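Nimanholm Street Block Association
Minutes, 7/18/25
Held in the back room at Dufour Hall, started late, door was locked

Present: Shirley Paquette (chair), Zachary Fraser, Solange Turcotte, Delwyn Halliday (notes)
Regrets: Michalis Katsaros

1. Minutes from May
Read, one fix: Solange's last name spelled wrong twice. Approved as fixed. Zachary moved, Solange seconded.

2. Parking on the north side
City wrote back. They will not paint new curb lines this year. Shirley wants to ask again in writing with the letters from the corner houses attached. Zachary thinks it's a waste of a stamp. Long discussion, not all of it about parking.
The no-parking sign by the hydrant is still leaning. Solange has reported it online, has a ticket number, will call if nothing by next meeting.
Action: Shirley to draft letter. Zachary to read it before it goes, no later than Monday.

3. Money
Balance is $658 after the insurance payment. Nothing owed that we know of. Brusevness Printing has not billed for the flyers yet, Delwyn to chase.
Motion to set aside $100 for the block supper. Carried, Shirley abstained as she is buying the plates.

4. Storm drain at Govard Lane
Backed up again after the last big rain, water over the sidewalk and into Michalis's side yard. He sent an email, read out by Shirley. Wants it noted that this is the same drain as last year. Noted.
Zachary cleared leaves off the grate but says the trouble is further down. City crew needed.
Action: Solange to file it as a repeat complaint and copy the council office. Michalis to send his pictures to Solange, not to the whole list please.

5. Clothing and linens swap
Going ahead at the hall. Drop-off in the morning, doors open after lunch. Clean things only, no pillows. Sheets and other white linens on one table, dark stuff on another, was agreed last time but people forgot so saying it agian.

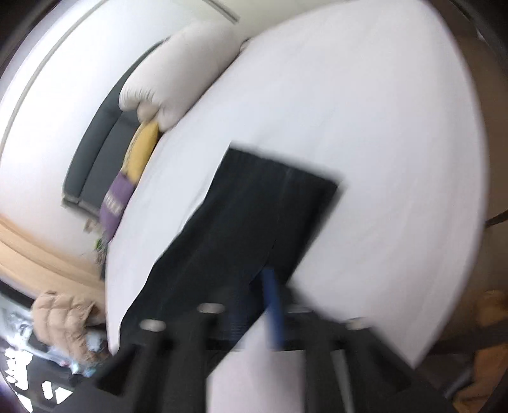

6. Block supper
Same spot as last year, middle of the street, if the permit comes through. Form is in, fee is paid. Need two grills — Delwyn has one, Zachary's brother maybe. Solange asked about music. Yes but off by nine.
Sign-up sheet for side dishes goes up in the hall entry. Last year was mostly potato salad so please look at what is already writen down.
Action: Delwyn to ask for the loan of the long tables.

7. Other
Streetlight out near the bus stop, Zachary reporting.
Dog bags box is empty. Shirley has refills in her garage.
Newsletter: anything for it to Delwyn by the end of the month — short items, no poems over a page.

Next meeting same room. Shirley to get a key beforehand.

Adjourned 8:40. Notes by D. Halliday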